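The Grenitz Road House

Ishbel Semple had 20 minutes to decide about the house, and she spent the first five in the car with the heater on.
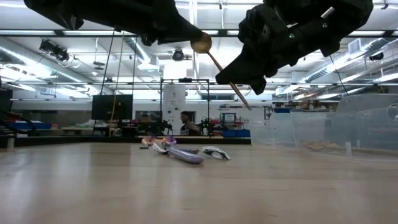

Her brother had rung twice that morning. Harvey wanted it sold before December. He had a buyer, a man called Baudry from Sandu, who would pay cash and didn't care about the roof.

"He hasn't even seen it," she had said.

"He's seen the land."

She got out and went around the back, where the key was still under the paint tin. The kitchen smelled of mice. Dad's coat hung on the door with a receipt from Driltar in the pocket, 50 dollars for fence wire. She put it back where she'd found it.

In the front room the piano had lost more of its colour on the window side. She lifted the lid and pressed a few keys. Two of them stayed down. Her mother had taught half the district on it, including Jade Petrenko, who cried before every lesson and now played the organ in Fira.

There was a knock. Jade's neighbour Brayden Marchand stood on the step in his work boots.

"Saw the car," he said. "Harvey says you're selling."

"Harvey says a lot."

He looked past her into the hall. "I'd take the piano, if it was going. For my girl. I could give you 400."

"It's not worth 400. The damp's got in."

"She wouldn't know the difference."

Ishbel thought about that. The phone buzzed in her pocket and she let it go. Outside, the wind had picked up and the loose sheet on the shed was banging, the same one that had banged when she was nine.

"Have you got a ladder?" she asked.

"At home, yeah."

"Could you bring it over? And some roofing screws, if you have them."

He went off down the drive. She rang Harvey from the step and told him she wanted to keep her half – and that she'd buy his, if he gave her until winter.

He was quiet for a while.

"What about the piano?" he said.

"It's going to Brayden's girl. You can come and help us lift it."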